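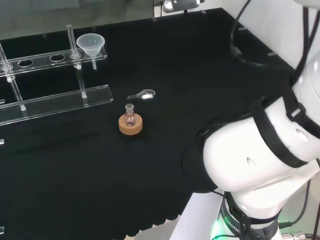
**Can a robot take over the small chores in a teaching lab already, or is it too early?**

I am preparing the chemistry practicals at a small college, with 34 students each term. Most of my day is not chemistry. I put funnels into tubes, I weigh powder, I pour it in, I wash the glass and I put it back. My head of department has read an article and now she asks if we should save money for a robot arm with a real hand, with fingers. I have no experience with these machines. I would like to hear from people who tried such a thing for simple jobs with powder and small glass. Please also tell me if a cheaper solution exists.

Posted by Augustina Appiah

**Hitis**

I work in a workshop where we had an arm on trial from February, for 8 weeks. My opinion is: it can do some of it, but slowly, and not alone.

Moving a tube from one place to another place was fine after we fixed the rack to the table. If the rack moved only a little, the hand closed beside the tube. Glass is difficult also because the cameras do not see it very well, especially when the rack is clear too. We put colored tape on everything and it became better.

Powder was the worst part. A person feels when the spoon is touching the rim of the funnel. Our arm did not feel it, so it tapped the rim and half of the powder went on the table.

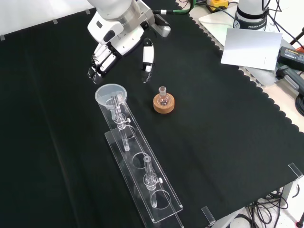 A round flask needs a ring under it, please do not try without one. We broke 2 in the first morning. After this we practiced only with empty glass and with table salt, and I advise you to do the same before any real reagent comes near. You should also calculate the hours of the person who is standing there and watching. In our case it was me, and I did not get my other work done.

For washing the glass I would not even ask. A normal lab dishwasher does it well.

**Etivside**

no. wait five years

**Frimpong**

I do not agree fully with the answer before mine. It depends what you want from it. If your students can learn by programming the arm, then it is worth the money even when it spills. If you only want to have less work, buy a powder dispenser. Ours fills 6 vials while I am labeling the next ones, and it has no fingers at all.

One more thing, ask the seller to do your own task, on your table, with your glass. We asked this from a company and they wanted to show us a video with plastic cubes. We said thank you and goodbye.

*Augustina Appiah replied:* Thank you to all. The table salt is a good idea, I will write it in my report. Frimpong, does your dispenser also work with powder that sticks together when the air is humid? This is my biggest problem in the rainy months.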